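How Does a Robot Learn to Use Its Hands?

Think back to when you learned to tie your shoes. Somebody probably told you what to do ("make a loop, go around, pull it through"), and I would guess that the telling didn't help very much. What helped was watching a grown-up do it slowly, and then watching again, and then trying it yourself until your fingers got the idea.

A robot that learns is a little bit like that, except that it needs far more watching than you did! Each time a person does a job from start to finish while the computer keeps a record, we call it an example. At Plerkis, where I work, one small job can take 640 examples before we even begin the teaching part.
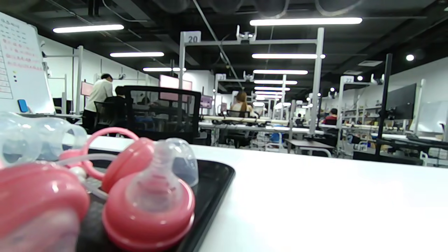 Small, fiddly things make wonderful lessons, and my friend Lindalva Batista is always hunting for more of them. You might think a baby bottle is one thing, but take it apart and you have a whole family of pieces to sort out. There is a pink collar with ridges around its edge, and a clear nipple that sits in the middle of it, and a see-through cap, and a lid with a thin pink loop for a handle. Clear plastic is especially tricky for a computer, which may mix up the cap with whatever is behind it. (People do this too, as anyone who has walked into a glass door can tell you.)

Now, suppose every example began with the pieces in exactly the same spots. The robot might learn to reach for those spots and nowhere else, and if you nudged the lid over by the width of your thumb, it would grab a handful of air. So we move things between tries. We turn the lid over, we tip the cap on its side, and we let different people have a go, because Brayan picks things up quickly and Kátia likes to take her time.

Mistakes are welcome as well. If a piece slips and the person picks it up again, we often keep that example, and the robot gets to see what to do when something goes wrong.

Try it at home: Ask a friend to watch you put the lid on a jar three times, without any talking. Then move the jar, swap places, and see what your friend learned from watching you.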